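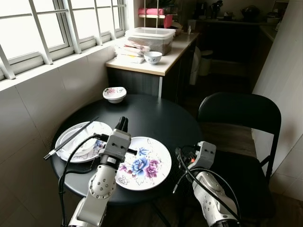 What is the hardest thing to grip on a dinner table? A plate lying flat, says Krisztina Hajdu, because the rim gives you so little to get under and the glaze gives you so little to hold.

She should know, having spent most of the summer comparing fingertips for a pair of arms at the Kimthorpe workshop, where she runs the gripper trials. I had expected to talk to her for half an hour and ended up staying through lunch and well past it, mostly on account of the plates.

"People come in and ask about the arms first," she told me. "The arms are fine! I could talk about the arms for two minutes. Everything that goes wrong goes wrong in the last inch, and the last inch belongs to the fingers."

The trials began in June with two kinds of fingertip. One is a hard, fairly narrow tip the team had been using already, and the other is a softer one molded by Kornotell, a small shop that until then had mostly made pads for packing lines. Hajdu and her colleague Benedek Major drew up a list of table-clearing tasks – lift a bowl off a plate, move a plate to the side, pick up a chopstick – and then ran them again and again with each set, changing nothing else if they could help it.

They logged 3,101 attempts before they let themselves look at the totals, which Major says was his idea and Hajdu says was hers. The soft tips dropped things 31 times fewer than the hard ones on bowls. On chopsticks it went the other way, and by enough that they repeated the whole set, thinking somebody had mixed up the labels.

"Nobody had," Hajdu said. "A soft tip folds around a bowl rim very nicely. With a chopstick it folds and then it lets the stick roll, and the stick ends up pointing at the ceiling. Benedek has a folder of these. He finds them funnier than I do."

Major, who had come in to look for a hex key and stayed for tea, did not dispute this. His own side of the work is control, and he was keen that I understand how much of a gripper's good name depends on whatever is driving it. For the first weeks they used an older controller that closed the fingers at a single speed. Then they moved to one called Histdale, which lets them slow the last part of the closing, and several of the hard tip's worst habits simply got smaller.

"So was it a bad fingertip or a bad controller?" he said. "We had been blaming the rubber for quite a long time. I felt I owed the rubber an apology."

I asked how they choose what goes on the table. Hajdu likes ordinary dishes, the sort with a pattern and a slightly uneven foot, and she is wary of test objects that are too tidy. Chrysoula Stefanou, who looks after the cameras, prefers them for her own reasons. A flower printed on a plate can look like an edge to the software, she explained, and she would much sooner find that out in the workshop than in somebody's home. She is comparing two wrist cameras at the moment and would not be drawn on a favorite, except to say that the wider view has saved her some 214 arguments about where the rim was.

Cables are the other thing they all have feelings about. A loop that is too short tugs at the wrist near the end of a reach, and one that is too long goes visiting among the bowls. Hajdu redid the routing twice over the summer and expects to do it again before the next round, which will bring in a third fingertip, firm at the end and soft along the inside.

"I'd like it to win," she said, pouring the last of the tea. "I shouldn't say that, I'm the one scoring it. Write that Benedek will do the scoring."

He had found his hex key by then, and said he would.

Last updated: Sep 24, 2021

Contact | Copyright Kimthorpe | Back to top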